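Cleaning and Storing Wicker Baskets

Print this page | E-mail this page

Dirk Kramer
October 27, 2020

Wicker is woven from willow, rattan or similar plant fiber. It turns brittle in dry air and grows mildew in damp air. The steps below apply to unpainted baskets without a fabric lining.

1. Remove loose dust with a soft, dry brush. Work along the weave, then across it. Open the lid, if there is one, and brush the hinge area from both sides.

2. Add 5 ml of mild dish soap to a liter of lukewarm water. Wring out a cotton cloth until it no longer drips and wipe the outside first, then the inside.

3. Wipe again with plain water. Soap left in the weave attracts dirt.
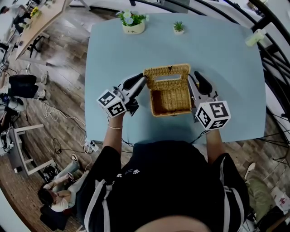
4. Dry the basket in moving air, out of direct sun, for 16 hours. Keep it at least two feet from a heater. A lid should stay open for the full period.

5. Check for loose ends. Trim them flush with side cutters, or tuck them back under the nearest crossing strand while the fiber is still slightly flexible.

Rough spots can be smoothed with 200 grit paper, using light pressure. Do not sand across a joint.

For storage, choose a shelf in a room with steady humidity. Plastic bags trap moisture; use a cotton sheet. Baskets put away in November should be taken out and aired once before spring. Stacked baskets lose their shape, so place the heaviest at the bottom and fill each one with crumpled plain paper.

Print this page | E-mail this page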